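Why Do We Have Elbows?

By Melaniia Koval

Try a small test. Hold your arm very straight and try to touch your nose with your finger. You cannot do it! Now bend your arm. It is easy, because you have an elbow.

An elbow is a joint. A joint is a place where two or more bones meet. The elbow has three bones: one long bone in the upper arm, and two bones in the forearm. The forearm is the part between your elbow and your wrist.

Your elbow works like the hinge of a door — it opens and closes. Bones cannot move alone, so muscles pull them. When you bend your arm, the muscle in the front, called the biceps, becomes short and thick. When you make your arm straight again, the muscle in the back pulls. It is called the triceps.

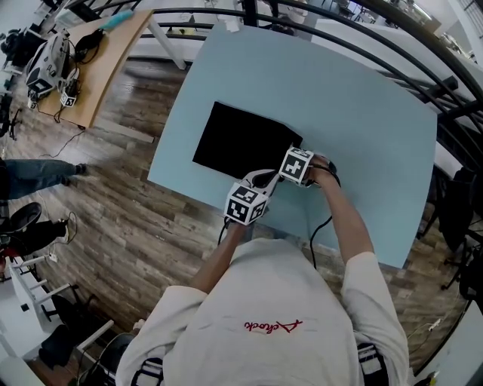 Both arms reach forward over a table.

Your forearm can do one more trick. Put your hand on the table with the palm down, then turn the palm up. One of the two bones has rolled across the other and back again. We use this movement to turn a key or to pour water from a cup.

And what is the "funny bone"? It is a nerve, and it passes behind the elbow very close to the skin. If you hit it, you feel a strange buzz down to your little finger.

Jirayu Thongdee from our Erkham reading club asked if animals have elbows too. Yes, many do! Look at the front legs of a cat. The elbow is high, near the body, and it points back to the tail.

New words: joint, hinge, forearm, nerve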